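3.2 Recording sessions with hand-held grippers

All of the demonstrations in the Zudau set were recorded by people walking up to ordinary furniture with a gripper in each hand, and we would like to spend a little time on how this went, as readers of our earlier report wrote to ask about it more than about anything else. Each session lasted 60 minutes, including breaks, and in the end we kept 3183 demonstrations for training. Another 389 were set aside before anyone looked at the results, mostly on account of lost tracking or a late start of one of the video streams.

We record a head view and a view from the gripper itself. The two see very different things (Figure 4). The head view takes in the tabletop and both tools together, and it is the one our annotators reach for first when they need to decide where a task begins. The gripper view is closer and a good deal more distorted toward its edges, but it keeps the jaws in sight along with whatever lies beyond them, and we found that the policy leaned on it heavily in the last moments before contact. 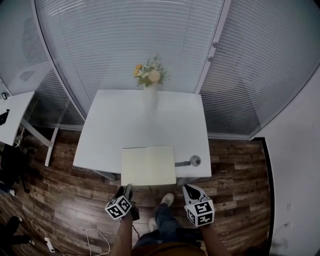
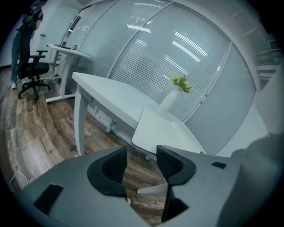
Figure 4. The two kinds of view used in Section 3.2, from the same room. First: head view, with the open notebook near the front edge of the table and patterned marker cubes on the grippers. Second: view from a gripper, looking past its jaws toward the desk with the vase.

The notebook tasks gave us the most trouble, and we are grateful to Chiharu Tsuji and Jordan Lightfoot for their patience with them. Plain pages offer very little for a visual tracker to hold on to, and when a page edge sits close to the edge of the table, small errors in the estimated height of the tool matter much more than they do with a pen or a cup. We therefore estimate the pose of each gripper from the marker cube whenever it is visible to the head camera, and fall back on inertial data in between. Takumi Uchida's filter, described in Appendix B, smooths over the change from one source to the other.

To learn how much each view contributes, we trained three policies on the same demonstrations: one with the head view alone, one with the gripper view alone, and one with both. Every policy was then given 200 trials on tasks held out from training. The policy with both views did best overall, as we had hoped, although on simple pick-up tasks the gripper view alone came so close that we would not want to argue for a difference. Reaching across a wide table was another matter, and there the head view clearly earned its place.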